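I met her in the break room at Merkbridge, where she has run the front office for years and where, at half past four, the coffee is still surprisingly good. I wanted to talk about lunch. Specifically, why so many of us eat it at our desks.

"Oh, I was the worst," she told me, laughing. "I'd have soup in one hand and the phone in the other!"

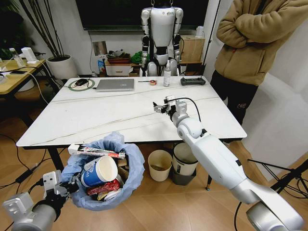
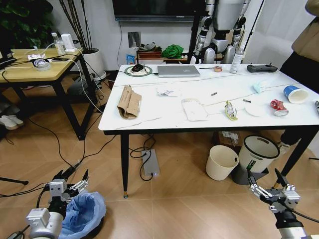

Tables and trash, the workday's leftovers.

Her old job was at Lornness, a company with 194 people and one tiny kitchen (one microwave, too - imagine the line). "You'd get 40 minutes, and half of it went to waiting for your turn. So you gave up and had crackers."

What changed her mind was a walk. One July she started going down to Virág, the little bakery by the canal, and sitting outside with a cheese roll. She says she came back nicer. Her coworkers noticed before she did, and pretty soon a few of them were tagging along.

I asked if she ever slips. "Of course I do! Last month I ate a whole burrito during a budget call. I was on mute, thank goodness."

She still keeps a jar for what she saves by packing her own food - 938 dollars so far, all of it meant for a trip to Bruvness in the fall. I asked what she plans to do there.

"Eat lunch," she said. "Really long ones, with dessert."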